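4.2 Do reusable bags stay in use?

Most claims made for reusable bags rest on a count of uses. A heavy bag takes more material to make than a thin one, so it has to be carried many times before it comes out ahead. The arithmetic is simple enough. What is rarely shown is that anyone carries the bag that often. The Dutville scheme, which handed out 2169 bags through grocery stores and the public library, was declared a success on the strength of the handout alone. We do not think a bag given away is the same thing as a bag in use, and the final report of the scheme gives no reason to treat it as one.

Our own figures come from Lennox, where Agudelo ran a household survey in the spring after the local handout ended. Of 1000 households contacted, 234 returned the form. That is a low rate, and the people who answer a survey on reusable bags are probably the people who like reusable bags. Anything reported below should be read as the cheerful end of the range.

Even so, the answers were modest. 170 of the households that replied still had the bag and could say where it was. Fewer could remember the last time they took it shopping. Several had moved it to other work – gym clothes, library books, a pair of boots kept in the car – and counted this as reuse. Whether it should count is a fair argument. It does not replace a checkout bag, and the savings in the Dutville report are worked out entirely from checkout bags.
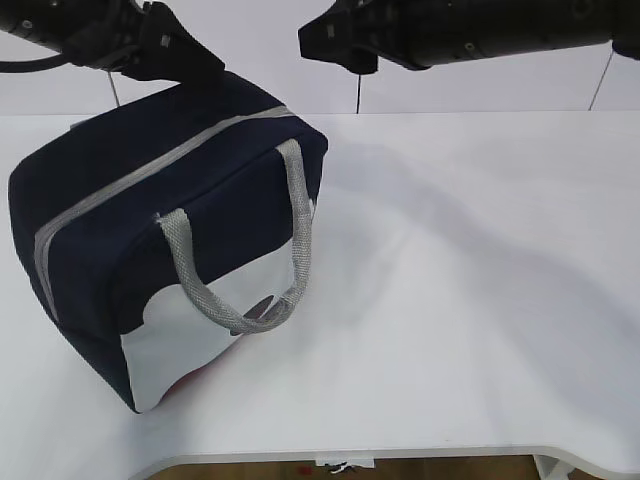
Figure 7. Navy blue bag.

Does owning more reusable bags lead a household to use them more?

Nothing in the Lennox answers supports that idea. Households with a large pile of bags at home gave much the same account of their last shopping trip as households with one or two, and some of them had bought another at the register that week after forgetting the rest.

Anozie (personal communication) has suggested that habit matters more than supply, and that a bag hung by the door gets used while a bag in a closet does not. This may be so. We would point out that people who hang a bag by the door may already be the ones who mean to use it, and our form did not ask about intentions. The Nustness leaflet that came with each bag told people to keep it somewhere visible, but we have no way of knowing who read the leaflet, and two respondents wrote in the margin that they never got one.

The Budell trial is often cited against doubts of this kind. It reports high rates of reuse over a full year. Its participants, however, filled in a diary every week and were sent a reminder when they missed one. A person reminded every week about a bag will tend to remember the bag. We would like to see the same households visited a year after the diaries stopped, and until that is done we would not carry the Budell rate over to a town where no reminders are sent.

Washing is left out of all three accounts. Respondents in Lennox were asked if they had ever washed the bag, and the question was skipped more than any other on the form.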